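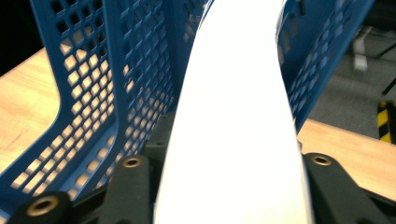 March, bench 2. Humidity drift on the Namau paper stock, continued.

Picked up from the last entry. The question is still why the label stock from Maluleke curls toward the coated side after a night in the back room, and the Galbridge stock of the same weight does not. Cut strips from both, long side across the grain, and conditioned them in the cabinet with the salt tray. Second set cut with the grain as a control.

Cabinet reading was steady by 9:40. Opened the door once to move the lower shelf, so the first hour should be thrown out.

Results so far:
Maluleke, across grain: visible curl at 3 hours, still increasing at 7.
Maluleke, with grain: slight twist, no real curl.
Galbridge, across grain: flat at 3 hours, lifted at one corner at 7.
Galbridge, with grain: flat throughout.

Curl measured as height of the free end above the glass plate, strip clamped at the other end. The clamp is not ideal. It pinches a crease into the first few millimeters and the strip then hinges on the crease. Switched to the flat bar and repeated the Maluleke set. Same direction, smaller values, so some of what I logged last month was clamp and should be marked as such in the binder.

Coating weight is the next suspect. The supplier sheet gives one figure for the whole roll – no tolerance, no side-to-side value. Weighed punched discs from the left edge, middle and right edge of the Maluleke roll. Left edge came out heavier than the other two. Could be the roll, could be the punch, which needs sharpening and leaves a burr.

Sample sleeves are now filed upright by stock and cut direction. Do not lay them flat again, the weight of the pile takes the curl out before anyone can measure it.
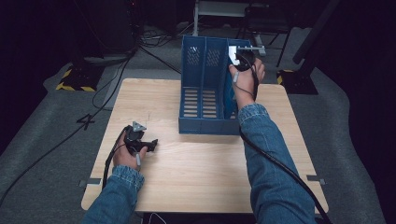
Lesego Hlongwane read the numbers over after lunch and thinks the coating is a distraction: the Maluleke roll was stored on end near the outside door, and the outer wraps would have taken up moisture on one edge before any strip was cut. Suggests going 12 wraps in and cutting again from there.

Fair point. It would also explain the heavier discs, as they were weighed straight off the roll. Will dry a new set of discs to constant weight before comparing edges.

To do:
Sharpen punch.
Recut from inside the roll, both directions, flat bar only.
Check the cabinet sensor against the Sitix meter, which read around 2 points higher this morning.
Refill salt tray.

Cabinet left running overnight with the inner fan off.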